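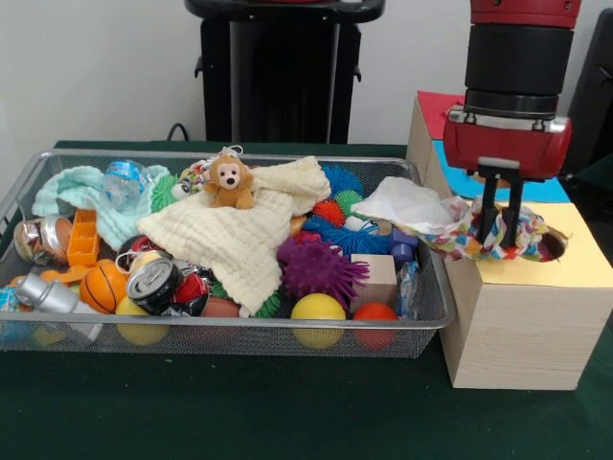 Bunberg Toy Library and Swap Shelf – notes from the November meeting

I'm doing the notes again as my pen was the only one that worked. We started at ten past seven and there were nine of us, with apologies from the Justitz end of town, where the bus was off.

1. Last month's notes
Agreed, apart from one thing. I'd put that the swap shelf shuts at four and it shuts at half past four. Sorry to anyone who turned up early and went home again!

2. Money
We began the year with 2,317 pounds and we now have 3,439. Most of the rise is the summer fair and the cake stall at Flosamberg, which did far better than I'd have guessed given the rain. The hall rent for the spring still has to come out of that. We had a long chat about whether to keep 3,000 back as a cushion. I thought it was a lot to sit on, others thought it was only sensible with the boiler the way it is. In the end we said we'd keep it back until the rent letter comes and look again then.

3. Swap shelf
Soft toys and cloths are still coming in faster than they go out. Jigsaws are the other way round – we can't get enough of them, mainly the ones for under-fives. I said I'd put a note in the Prins shop window asking for jigsaws with all their pieces. Somebody asked whether we should take ones with a piece missing if it's written on the lid, and we went round and round on this for ages. Yes to one missing piece, no to more than one.

We also agreed that household bits are fine as long as they're clean and fit on the shelf. No more curtain poles, please.

4. Borrowing
Loans since January stand at 1,225, and the train set is booked solid until after Christmas. Two families have asked if they can keep things for three weeks when they live out past Flosamberg, and we all thought that was fair. The little cards in the front of the book need changing to say so. I've got the old file on my computer so I'll do those.

Late returns: we're still not charging. I'll ring round the four people who've had things since the summer, in a friendly way.

5. Washing rota
There are gaps in the second half of the month. I've taken one, and the others were filled before we got to the biscuits. Whoever has the big drying rack, could it come back to the hall? It was last seen in the Justitz direction.

6. Winter opening
We'll shut for two weeks over Christmas and open the first week back, mornings only. The Prins shop has said we can leave a drop-off box by their door while we're shut, which is really kind of them. It'll need emptying every other day and I've put a sheet up by the kettle for names.

7. Anything else
The side door is sticking again. Push low down, near the hinge, and it goes. The hall people know.

A request for a story morning in the new year – lots of nodding, so it goes on the list for next time with a proper look at what it would cost.

We finished at twenty to nine. Next meeting is in January, same room, and please bring your own mug.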